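3.2 Collection kit and home sessions

The kit under review was the Trorkell hand-held gripper set, sold by Huvberg as a package for recording household handling tasks without a robot on site. It comprises the gripper tool with its camera, a charging case, spare finger pads and a licence for the Lonness upload service. We bought two sets at list price and had no contact with the supplier beyond its ordinary support desk. All sessions took place in furnished homes, and residents were asked to leave the rooms as they normally kept them.

Operators worked from a short task sheet covering folding, moving and stacking of clothes and bed linen. Each of the 14 operators had one practice session, which was not scored. A recording was started and stopped by the operator, and its file was checked that evening for missing frames and for loss of tracking. In total 2,973 recordings were uploaded, of which 136 were rejected by the service. Rejected files were kept on our own disk and viewed by the second author, Nazareno Parisi, who noted the cause where one could be found.
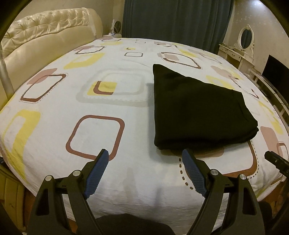 Figure 4. Dark folded garment on a patterned bedsheet, with both fingers of the gripper in view.

Clothing on beds was treated as a separate group in the analysis. A mattress gives way under the fingers in a way that a table does not, and the maker's guide deals only with hard surfaces. We also recorded whether the garment was plain or patterned, and did the same for whatever lay beneath it. Lighting was left to the household.

The pads were changed after every 10 hours of use, as the guide advises. Changing a pair takes a small screwdriver, which is not supplied. One set was returned in October with a worn hinge and came back repaired; recordings made on it in the preceding week were left out of the timing results but kept in the counts above. Support answered in writing on each occasion, though the replies did not always refer to the current version of the guide.

For comparison, the same task sheet was used with the older Tsakiris tool, which has a narrower opening and no on-board check of tracking. Results for the two tools are given in Section 4.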